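Jul 19, 2020
Wevwood workshop, stain notes, wool rug

Continued the test on the beige wool sample from Imia. The coffee stains had been left overnight, so they are old enough to be a fair trial.

1. Vinegar mix
Took 600 ml of water and 2 spoons of white vinegar. I put it on with a sponge and pressed, no rubbing. Left for 8 minutes, then pressed again with clean water. The coffee became lighter but a brown ring stayed at the border. Karthik thinks I used too much liquid and the stain traveled outward. I agree with him.

2. Baking soda, dry
Spread it by hand and left it for 18 hours. It is good for the smell of the old sample, but for the color I see no change. The powder goes deep in the wool and the small vacuum does not take all of it. Must ask Prasanna if the Brera brush is still in the store room.

For blotting I will keep to plain towels, folded. The paper ones leave small pieces in the pile. 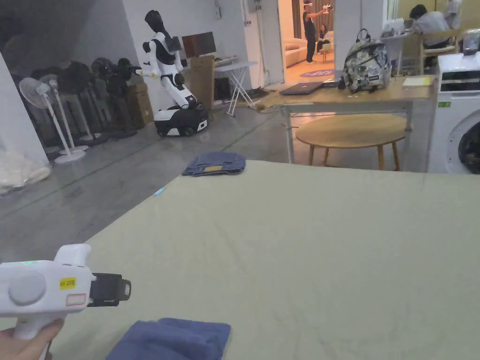
3. Still to do
Repeat the vinegar mix with half of the liquid, working from the border to the center. Try also on the synthetic sample, which we did not touch since January. Arif E. wants to see the ring before I wash it out, so please leave the rug where it is.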